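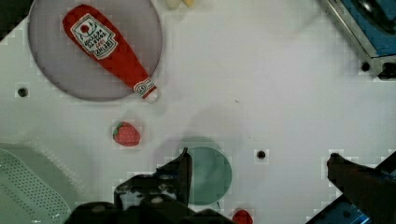 Shirley Ellwood wrote to ask why the Temska list gives two birth years for the same actress, and whether I'd just mistyped one. Fair question! I hadn't – the studio biography and the parish register disagree, so both went in, and the column called birth_source says which is which.

Temska silent players list, read me first

I started this as a way of keeping track of bit-part players in silent comedies, and it got out of hand. There are 3,133 rows now, one per credit, so a busy performer turns up again and again (the record is 40 credits).

Most of it comes from the Palamarchuk scrapbooks, which I typed up over two winters, plus the cinema programmes held at Brurndale. The programmes are lovely but the spelling is all over the place. I kept it as printed in name_printed and put my best guess in name_usual.

What's in a row: film title, year, studio, part played, billing, source. Lost films are marked L. If I only have a plot summary from a trade paper, it's marked P, and around 900 rows are like that, so go gently with them.

Known problems: stage names shared by sisters, and 20 shorts reissued under new titles that I haven't merged yet. Zakia is working through those with me and we hope to have them in by June.

Last changed 31 May 2025. Corrections very welcome – please send the page or reel you found it in.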